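17th May
By Seren Gronow
Reading time: 2 min

Progress report: Flinell House family rooms, second stage

This report covers the period since our last update to the Powell Fund. It deals with the bedrooms, the toy storage and the spending to date. The kitchen and laundry will be reported separately by Iestyn Parri.

Bedrooms

Both family bedrooms on the upper floor are now in use. The beds were put together in the first week and the old mattresses went to the recycling center. We bought new bedding for each room and let the families choose from what was in stock. Most picked prints over plain colors. Each bed has a spare set so that one can be in the wash. We had planned to buy blackout curtains as well, but the rails in the back bedroom have to be replaced first. Aled Pugh has a quote for that work and it comes in under the amount set aside.

Toy storage

In the first stage we used deep lidded crates under the beds. Parents told us that the crates were heavy to pull out and that small toys ended up at the bottom with larger things on top. We have moved to open boxes that can be lifted onto the bed, sorted there and put back on a shelf. Each child gets one box to keep, including when the family moves on. 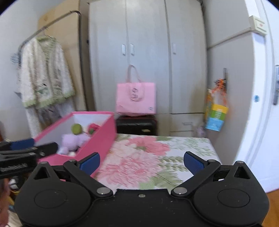
Open toy box on a bed, with a ball and a plush toy inside.

We have given out 37 boxes so far. Gwawr Rees spoke with the parents in April and the comments were mostly good. Two asked for a larger size for building bricks, and one said the shelf in her room was too high for her son to reach. We have lowered that shelf. The larger size is on order from Nollska and delivery is expected before the summer break.

Sorting the donated toys has taken longer than we allowed for. There were 162 bags in the store room in March. Rhydian Morris has set up a fixed sorting session each week and the floor is clear again as far as the window. Anything with missing parts is set aside and checked once more before it goes out.

Spending

The bedding and boxes are within budget. We spent $244 more than planned on shelving and brackets, and took this from the decorating line. No other changes have been made.

Next steps

Curtain rails, the larger boxes and a second round of comments from parents. The final report is due in September.

We use cookies to improve your visit. Accept all | Manage settings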